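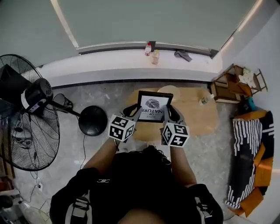
Issue 200

I've finally given in and started on the pictures. They've been leaning against things since we moved to Clumville in May, and I was getting used to them, which is never a good sign in a house. So this weekend the round table got cleared (well, mostly) and out came the black frame with the leaf print, the one with OF NATURE across it. I love that leaf. It looks like somebody's fingerprint, all those little lines, and I've never once got it straight on a wall.

My sister-in-law Consuelo Espinoza rang while I was busy with it and wanted to know where it was going. Good question! It can't go by the window, as there's hardly any wall there, only a great big expanse of blind and then the sill, which collects bottles the way other people's sills collect post.

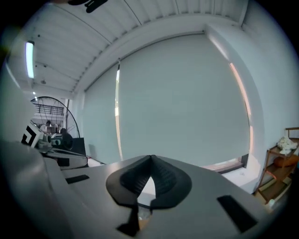 Those blinds came with the flat, by the way. I'd planned to swap them for curtains the minute we got the keys, and I even sent off for 4 fabric samples from a shop in Statesberg, but I've gone soft on the colour. It's a sort of grey that's thinking about being green, and it's kind to a black frame. You do get a bright stripe of daylight coming through between the two of them, mind you, and it finds my eyes every time I sit down with a cup of tea.

So the plan at the moment is the plain white wall next to the window. Consuelo says too bare, one little picture will look lost. I say bare is the point, and anyway I've got 3 more to go up after it, including the market scene from Gbeho that needs new glass.
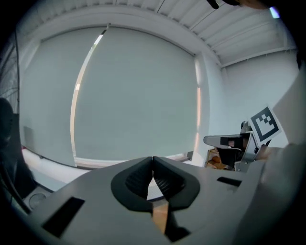 I've still to decide on hooks or those sticky strips. We had strips in the Mindberg flat and 2 of them let go in the night, and I have never got out of bed so fast. Hooks, then, probably, if I can borrow a drill from downstairs. The striped blanket wants a wash before any of that, and I must find somewhere better for the big fan now the evenings are getting chilly.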